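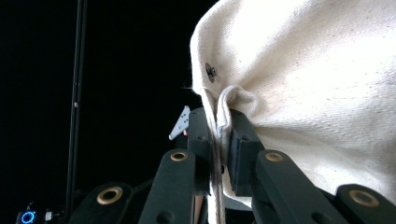
Gripper closed on a fold of cream canvas, brass bushings at the link ends.

About Lolis Workshop

Lolis is a shared workshop in Prerimmont for people who build robots and automated equipment at home. Members have access to benches, two printers, a small lathe and a mill. The workshop was set up by Man-lok Tseng, who had been making gripper parts in a garage on Rudd Street and needed more floor space. It now covers 112 square metres and has 28 members.

What we work on

Most current projects concern the handling of soft materials. Cloth is harder to grip than a rigid part: it folds, slides and changes shape under its own weight. Our main shared project, Rorance, is a hand-held parallel gripper for canvas and similar heavy fabrics. Two upright finger pads close on the material, carried by black linkage arms. The linkage has been through several revisions – the early arms had plain holes and developed play at the joints. Brass bushings were fitted at the pivots and the play dropped to a level we can live with.

The Rorance test log holds 3,403 grips. Of these, 536 were made on canvas and the remainder on cotton sheeting, towelling and felt. For each entry we record the fabric, the pad version and whether the fold slipped. Members can read the log at the workshop computer. Pad drawings are kept in the same folder, filed by revision.

How the workshop runs

Members pay monthly and book machines by the hour. New members complete an induction on the mill and lathe before using either. Soldering and assembly benches need no booking. Printer filament is sold at cost, and bushings, fasteners and bearings are in the labelled drawers beside the lathe. Please write down what you take.

The workshop closes for the last two weeks of December. Outside that period the doors are open from 9 am to 9 pm. Visitors are welcome after 6 pm and should ring the bell at the side entrance.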